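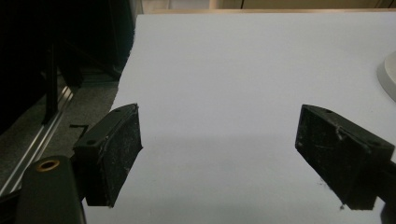

Specular and diffuse reflection are the two ways in which a surface returns light that falls on it. A smooth surface sends most of the light off in one direction, while a rough or powdery one spreads it over many. Most everyday surfaces do both. A large flat white surface under even lighting looks nearly the same tone all over, and the tone may lean slightly toward blue, while pale wooden furniture behind it keeps its beige color. The eye tends to correct for such a lean and reads the surface as plain white.

Home Articles Topics Glossary Index Contact

Diffuse reflection

Light entering a white material is scattered many times by small particles or fibers before it leaves. Little of it is absorbed, and the direction of the incoming beam is lost. An ideal diffuser appears equally bright from every angle. Paper, plaster and flat paint come close to this over a moderate range of angles but depart from it when viewed nearly edge-on.

Specular reflection

At a smooth boundary the angle of reflection equals the angle of incidence. The share of light reflected this way depends on the refractive index of the material and rises steeply at grazing angles. A glossy white coating can therefore show a highlight at one position and look flat at another.

Measurement

Reflectance is given as the ratio of reflected to incident light, often at a stated wavelength. Blue readings are commonly taken near 460 nanometers, where yellowing of a white material is easiest to detect. The Wumberg scale, used in some coating workshops, sorts finishes into 5 grades by the ratio of specular to diffuse light. Yaqin Hou extended it to textured finishes, using 2 viewing angles in place of one. Philomena Ó Conaill later compared the grades with visual rankings of more than 3000 painted panels and found the weakest agreement in the middle grades.

Limitations

Single-angle readings do not describe metallic or pearlescent finishes. Fluorescent whiteners also raise the apparent reflectance in the blue, and a reading depends on how much ultraviolet the lamp emits.

See also: Albedo; Gloss; Color temperature; Fragkou plate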